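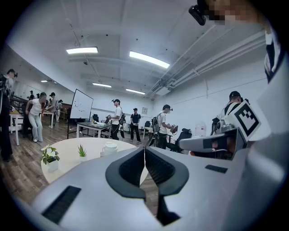
Re: [rarudton-growers] Tomatoes splitting after the rain

26th January

> Hi all,
> We had two dry weeks and then that big dump of rain, and now a good half
> of my tomatoes have split around the shoulders. They're in the ground
> along the north fence, no mulch to speak of, and I'd been giving them a
> soak whenever they looked droopy. Are they still all right to eat? And
> is there anything I can do about the green ones, or do I just pull the
> lot and start again next year?
> Plot 9

Don't pull them. The splitting comes from the fruit taking up water faster than the skin can stretch, and it's mostly the ones that were close to ripe that go. The small hard green ones will usually come good if you even out the watering from here.

On eating them: if the split is fresh and clean, pick it today, cut the split out and use the rest. If it's gone grey or smells sour, or the little vinegar flies are into it, put it in the compost. Don't leave split fruit on the plant hoping it will heal. Some of the shallow rings near the stem do dry over and those are fine, but the long ones down the side don't.

What I'd do this week:

- Pick everything that has started to colour and finish it on the bench inside, out of the sun. They ripen perfectly well off the vine once they've turned.
- Mulch. Pea straw or sugar cane, 100 mm deep, kept back from the stems. Wet the ground properly first.
- Water on a schedule and stop going by droop. Most plants sag at three in the afternoon in this heat and are upright again by dark. Mine get a deep soak every second morning, at the base, and every morning if it's over 38.
- Leave the foliage alone. I know the advice is to strip the lower leaves but along a north fence you'll get sunscald on top of the splitting.

Variety matters too. I've got Skosine and Dastivow in the same bed, same dripper line, 600 mm apart. After that rain I lost most of the ripe Skosine and hardly any Dastivow. Skosine is the better tomato on a sandwich, so I'll keep growing it, but I pick it a bit early now. The thin-skinned cherry types are the worst of all and I've given up on them outside.

Someone at the gate asked whether a handful of lime would fix it. Lime won't do anything for splitting. People mix it up with blossom end rot, the sunken brown patch on the bottom of the fruit, and even that is normally uneven watering on our soil. The beds on the Vahidi Street side were already on the alkaline side when we tested them, so please don't add more there.

If you've got more split ones than you can eat, they freeze whole. Wash them, cut out the bad bits, put them in a bag. The skins slip off under the tap when you want them for sauce. I did 7 kilos that way last summer and was still using them in August.

I have half a bale of pea straw left over next to the tap at plot 22. Take what you need, but put the tarp back on it.

It's worth sowing another round of beans now as well. By the end of February it's getting late for them up here.

Plot 22

Recent threads in rarudton-growers

Green hose missing from the bottom tap
Fruit fly traps: when to change the lure
Zucchini swap, bring your own bags
Water restrictions and the drip line timers
Garlic order for autumn
Who has the long-handled loppers?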